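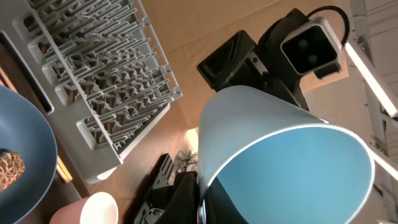 March, evening. Budget still not finished. I went through all three quotes again this afternoon and they don't compare easily, so I am writing down where I have got to before I forget it.

Gromovex want 394 a month for the lease on a pair of arms, cameras included, grippers not. Makhubela only sell outright. Their price looks worse until the second year and then it looks better, provided nothing breaks. Nirnari haven't put delivery in writing, which they promised in February.

The dish rack work has changed my mind about fingers. I had put down one spare set for the year. Plates and cups ask different things of a gripper, and I now think we need a set for each arm plus one on the shelf — 3 in all, at 87 a set. That goes on the consumables line, where it should have been from the start.
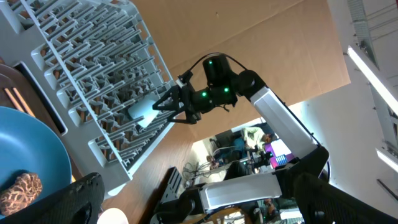 Cables are the other thing I had left out. I had allowed nothing for spares or for clips to keep them tidy. Added a small sum and will check it against what Jarnik charge for the longer ones.

Crockery I am not going to cost properly. Plastic cups and bowls are cheap and can come out of the general kitty.

I have held back 10 per cent for repairs. It was almost cut last year and I expect to be asked about it again. I'd sooner lose the second table than that.

To do tomorrow: ring Nirnari before lunch about the delivery date. Ask Makhubela whether the warranty covers the wrist cameras or only the arms. Find the old invoice for the mounting plates.

Bed by eleven, rain all evening.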